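Norkby Equine Center
Progress report to the Ruiz-Ortega Fund
21/03/2022

Herd and boarding

We have 14 horses on the place as of this week, including the two yearlings that came over from Panham in December. Both had a rough trip and were underweight. They are eating well now and the vet has cleared them for turnout with the older geldings. The gray mare is still on stall rest for the suspensory injury and will be rechecked next month.

Fencing

The grant paid for 200 posts on the north pasture. So far 87 are set. Frozen ground stopped us for most of the winter and the auger needed a new gearbox, which came out of our own budget. We still expect to close the pasture before the spring grass comes in. 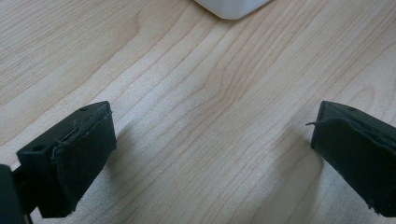

Hay and feed

Povmont Farm raised its price again. We bought 130 bales at the old rate before the change and have them under cover. The rest of the year will cost more than we showed in the application. A revised feed budget is attached.

Lessons

The beginner group is full. We had to cancel two Saturdays for ice. Saddle fitting for the new lesson pony is done and he starts under riders next week, on the lunge line only.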